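I keep seeing the same pantry advice go around, so I finally tried it. Box lids. You sort your odds and ends into box lids and your food waste disappears. Sure it does.

The version I followed comes from the Sasomus pantry guide, which says a household can save 100 dollars a month by sorting dried goods and small fruit once a week. No word on whose household. I don't spend 100 dollars a month on dried goods and small fruit.

Also the guide wants you to buy their trays. 6 trays to a set. I have shallow cardboard lids from every parcel that ever came to this address, so I used one of those and I'd like somebody to explain what the tray does better.

Rule one, per Sasomus: everything out on the table. Fine. I put a cloth down first. I skipped that the first time I tried this, back in August, and mushroom crumbs got into the crack in the table and stayed there.

Rule two: "group by mood." I'm not going to group a mushroom by mood. I group by what goes soft first. Citrus goes soft first. Dried shiitake will outlive me.

And keep the fruit away from the dried stuff when you put it all away. Fruit gives off moisture, mushrooms drink it up, and then you've got a limp mushroom that smells like a gym bag. The guide has 187 pages and I could not find this on any of them.

Rule three is labels. They sell labels too. I write on the cardboard. When the lid gets ugly I recycle it and get another one.

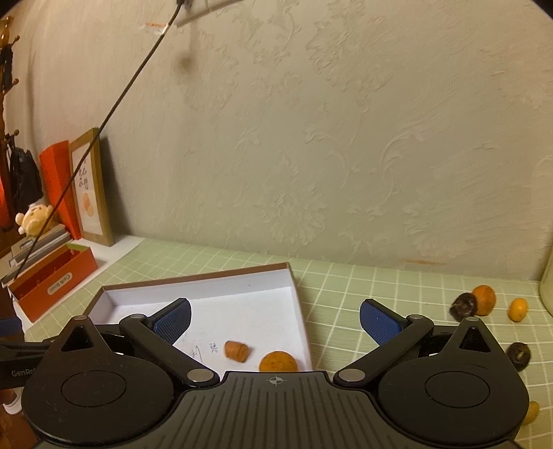 Ferraro wrote back that small citrus should go straight in the fridge and that sorting it on a table first is theater, you handle it twice for nothing.

I half agree. The fridge buys you time, no argument. But I've put kumquats straight in the fridge and found them a month later behind the mustard, hard as marbles. At least on the table I have to look at them.

Where I don't agree is the shiitake. People keep telling me to refrigerate those as well. A jar with a tight lid in a dark cupboard has worked for me for years. The Nemdale market bags are the problem - the zip on those gives up after you open it twice.

Somebody else asked about the Onderura drying rack, the one with 4000 reviews. I looked at it. Most of the five star ones say "arrived quickly." I'd want to hear from someone who dried an orange on it.

So did the sorting save me money? I can't tell. I used up some fruit I would have used anyway, and I now know I own more mushrooms than I thought, so I didn't buy another bag. Call it one bag of mushrooms.

I'll keep doing the lid thing for the fruit, it takes no time and costs nothing. The trays are a no from me. If anyone has the set and wants to defend it, go ahead, but tell me what you had in your pantry before you bought it.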